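클레커, 원격조종으로 로봇에 집안일 가르친다… 가상 주택 '리줄든' 공개

입력 2024-02-04

가정용 로봇 소프트웨어 업체 클레커(Cleker)가 원격조종 시연용 가상 주택 '리줄든(Risulden)'을 공개했다. 사람이 조종기를 잡고 시뮬레이션 속 로봇을 직접 움직여 보이면 그 동작이 그대로 학습 데이터로 쌓이는 방식. 코드 작성은 필요 없다.

시연 과제는 모두 25개. 물건 집어 옮기기, 바구니에 담기, 문 지나 옆방으로 가기 등이다. 조작자는 모니터를 보며 로봇을 몰고, 실패한 시연도 지우지 않고 따로 저장한다. 나무 상판 위에 노트북과 흉상이 놓인 방에서 문을 지나면 바로 침실.
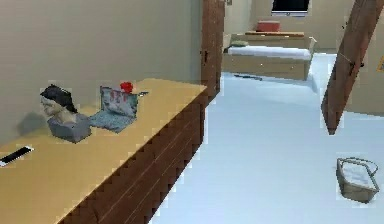 개발을 맡은 호드리구 엔히크스 팀장은 "제일 오래 걸린 건 물건 집기가 아니라 이동이었다"고 했다. 문턱 근처에서 조작자마다 습관이 달라 데이터가 들쭉날쭉했다는 설명. 결국 조작자 12명에게 같은 과제를 3번씩 시키고 그중 2번을 골라 쓰는 걸로 정리됬다.

욕실 과제도 들어갔다. 변기 옆 휴지통까지 접근하기, 물탱크 위 작은 물건 집기 등. 공간이 좁고 격자문이 열려 있어 팔을 뻗는 각도 잡기가 까다롭다고.
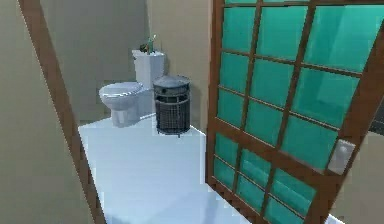
조작자 교육은 협력사 휘트컴(Whitcombe)이 맡는다. 처음 해보는 사람은 반나절 연습 후 본 시연에 투입. 교육 담당 아만디우 가르시아는 "게임 잘하는 사람이 빠르긴 한데 너무 급하게 움직인다. 천천히 하는 사람 데이터가 학습엔 더 낫다"고 말했다. 손을 잡고 끌어 가르치는 직접 교시 방식은 이번 버전에선 빠졌다. 실물 로봇이 있어야 해서 다음 단계로 미뤘다는 게 회사 쪽 얘기다.

실물 시험은 7월 리스몬트(Lismont) 연구동에서 시작할 예정. 가상에서 모은 시연이 실제 집에서 얼마나 통할지는 그때 가봐야 알수 있다. 엔히크스 팀장도 "바닥 마찰, 조명은 아직 많이 다르다"고 인정했다.

시연 데이터 일부는 연구 목적에 한해 무료 배포된다. 신청은 클레커 홈페이지에서. 가격과 상용 라이선스 조건은 미정.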